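How a robot gets its examples

A robot arm does not know how to put a lid on a bottle. It has to learn from examples, and people have to make them.

At Drekitz, a person steers the arm by hand controls while a computer records everything. One try, from start to finish, is called an episode. Each episode holds 2 kinds of record: the pictures from the camera near the gripper, and the position of every joint in the arm.

One episode teaches very little. The bottle task needs 600 of them, and the full set of tasks needs 3,000. Between episodes the bottles, vials and caps are moved to new spots. If a white bottle always stood in the same place, the system could learn the place and ignore the bottle.

Mistakes are labelled – a dropped cap, a missed grip – and stored in a separate folder. In July that folder held 105 episodes.

The finished set goes to a program called Otier, which looks for patterns linking what the camera recorded to how the arm moved.

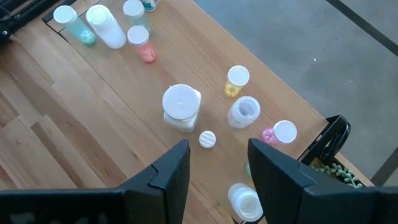
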